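Why Does Watercolor Paper Curl?
By the Gulier Craft Room for Kids - 2025-12-09
13 shares | 2 comments

You paint a nice blue sky on your card, and then the card bends like a potato chip. Why?

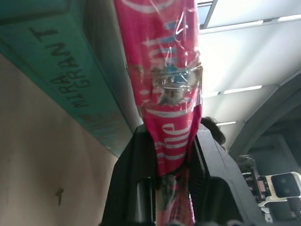 What is inside paper

Paper is made of very thin fibers, which come from plants. They lie across each other, like hay. When water touches them, they drink it and become fatter. The wet side of the card grows, but the dry side stays the same size. So the card must bend.

How to keep it flat

Choose thick paper. Use a small brush and only a little water. Tape all four edges to a board before you start - paper tape is good. Wait 30 minutes, then touch a corner with your finger. If it feels cold, it is still wet.

When the card is dry, put it under a heavy book for one night. In the morning you can write your greeting.

Back to top | © Gulier Craft Room, Pircombe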